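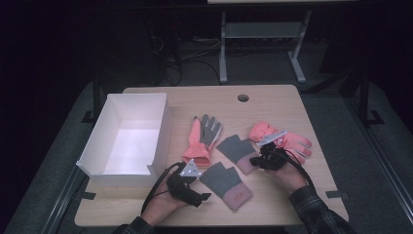 Fig. 1. Gloves and an open white box on a table.

Packaging and Small Orders, Unit 4: Choosing the box size
Notes by Ornella Melis

Last time we spoke about the product. Today we speak about the space around it. Many small shops buy one big box for everything, and then they pay to send air.

Carriers often charge by volume as well as by real weight. You calculate the volume weight, compare it with the scale, and the higher number is the one you pay.

Case: the shop Fustach sent 403 parcels in January. In 279 of them the box was higher than necessary. Please find the share and bring it to class.

Terms to know:
Inner size: the space which the product can use.
Outer size: what the carrier measures.
Fill: paper or other soft material, put in after the product.

Soft goods can be folded, so measure them folded. Hard goods need 30 mm of free space on each side in our exercises.

Reading: the Beneck handout, part two. Questions about the exercise go to Jade Bergeron before 08/10/2026.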